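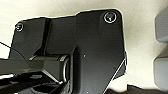
Chantelle Ndlovu has watched the last possession of the semi-final more often than she would like. Marnutik were a point behind with the ball and eleven seconds to play, and the shot that Wilberg allowed them was a contested jumper from the left elbow. It went in off the back of the rim.

"The defence was fine," she says. "We switched the first screen, we stayed attached on the second, and the shot was one we'd happily give up all season. If you grade that possession by the result you learn the wrong thing from it."

Ndlovu is the defensive assistant at Wilberg, a post she has held for two seasons. Before that she coached guards at Salazar, where she also finished playing. Her job is narrow. She does not set the offence, has no say in recruitment and speaks in time-outs only when the head coach hands her the board. What she owns is the coverage sheet, a single side of A4 that tells the players how each ball screen will be defended on a given night.

The sheet changed a good deal this year. In her first season Wilberg played drop coverage almost without exception, with the centre staying near the foul line and the guard chasing over the top. It protected the rim and gave up mid-range shots. It also gave up open threes whenever the screener was able to step back and shoot, and by December most of the league had noticed.

"Imus went five-out against us and our centre spent the night guarding nobody in particular," Ndlovu says. "She was in the paint, the screener was at the arc, and the guard was stuck behind the play. We conceded eight threes from the same action. It was called at half-time and we still couldn't stop it, as we hadn't practised anything else."

The remedy was to switch more, though not everywhere. Wilberg now switch screens set above the break when the screener is a forward, and keep the drop for screens set by a true centre. Side screens are pushed towards the baseline. Ndlovu says the rule had to be short enough to shout.

"One word for each coverage, and the word comes from the big. The guard can't see the screen coming, so the guard doesn't get a vote. If the call is late, we drop. A wrong coverage that both players are in is better than a correct one that only one of them is in."

She logged 344 ball screens defended after the change. Her log records the location, the screener, the call, whether the call came before contact, and what the ball handler did next. Points conceded are written in the final column, and she says she tries to read that column last. In 66 of those possessions the call was late or missing.

"That's the figure I take to the players. They can't do much about somebody making a hard shot. They can do something about talking half a second sooner."

The cost of switching is size. A guard who takes the screener has to deal with a post-up, and Wilberg's guards are small. Ndlovu's answer is to front the post and bring the weak-side forward across the lane as the pass goes over the top. This leaves the far corner open. Teams with a good skip passer will find it, and Marnutik found it twice in the third quarter of the semi-final.

"The second one was my fault. We'd gone to a smaller group and I left the same forward as the helper. She'd been on the floor for nine minutes. She got across to the post and then had to close out to the corner, and she was a step short. I should have asked for the substitution at the dead ball before."

Rebounding is the other cost. After a switch the guard is often inside with a taller opponent, and boxing out on the usual principle does not work. Wilberg's guards are told to make contact, hold their ground and let somebody else collect the ball. Individual rebounding numbers for the guards went down. Ndlovu is not concerned by this, although she concedes that one of the guards was, and that it took some talking through.

Practice time is limited. The team has a little under an hour a week for defensive work during the season, and travel often takes that away. Most of it goes on two-against-two with a live screener, starting on the wing, with the coach standing behind the ball so that the calls have to carry. Any possession without a call is stopped and started again. Full five-against-five is kept for the end and runs short.

Asked whether she would switch the final screen against Marnutik again, she takes out the sheet and checks the line before answering.

"Yes. Their screener was a forward and it was above the break. That's the rule. The alternative is a drop with their best shooter coming off it going left, and she likes going left."

Wilberg return to training at the start of next month. The first session on the plan is transition defence, which Ndlovu says was neglected while the screen coverage was being rebuilt. The coverage sheet will be printed again for the opening game, and she expects to add a line for side screens set by a centre.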